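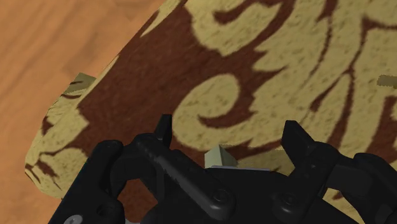
Figure 4.1 Wrist view in simulation: open two-finger gripper, small cube between the fingers, patterned cylinder close behind.

Chapter 4
Comparing Grippers Before You Buy One

Start with the wrist camera. Most people start with the data sheet, and then wonder why the first week goes badly. Look at how much of the view the gripper takes up. Fingers, linkage, housing, all of it black, all of it in the way. A different gripper on the same arm gives a different view, so a controller tuned on one won't neccessarily behave on the other.

Three things to compare in this chapter. Opening width. Finger shape at the tip. What the camera can still see when the fingers are close to the work.

Simulation first, hardware later. Cheap, quick, and you can swap the colour of every surface between runs. Busy patterns are worth the trouble. A plain grey bench flatters almost any vision code.

Case for this chapter: the Parnura trials, run by Intan Halim and Ľudovít Šimek. Two grippers, the Lubis and the Drendomach, same arm, same controller, 400 simulated grasps each. Log every miss, and note wether the cube was in view when the fingers began to close. Halim's rule was no retuning between grippers. Šimek disagreed, and his side gets a fair hearing in Section 4.3.

Before reading on: sketch the view from your own lab's wrist camera, fingers open. Shade the parts you can't see past. Keep the sketch, you'll need it for Exercise 4.

4.1 Opening width and clearance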